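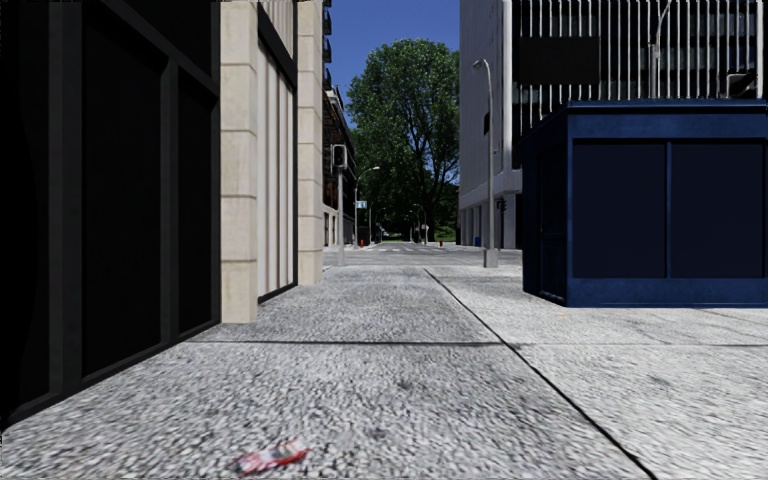 Sidewalk Robots at Vindby: the Street Team at Work

Vindby runs cleaning and delivery robots on downtown sidewalks. Since November the street crew has done part of its work in simulation, on a rendered copy of the blocks the robots cover. Before that, every new route meant a person walking behind a machine for a full shift. Route checks now start at a desk.

Lorena Zapata leads the crew. She spent 3 years walking routes and now builds the test blocks and reviews the runs. The gallery page shows the work as the crew sees it on screen.

Block 738, looking toward the trees. The wrapper on the pavement is the kind of thing the cleaning robot has to find. The crew used to note litter on paper.

The long seam between the coarse surface and the smoother slab matters for the wheels. Walkers reported seams like it as "rough spot." They now mark them on the map, and the planner picks a crossing angle.

The blue kiosk and the lamp post beside it narrow the way through on the right. Zapata asked for fixed objects like these after two walkers said the first test blocks were too clean.

What changed for the crew: less walking, more screen time, and a new pay grade for reviewers. Nine people moved to desk shifts and four stayed outside. Outside staff still sign off on each route before a robot goes out alone. Desk shifts rotate every week, at the crew's request.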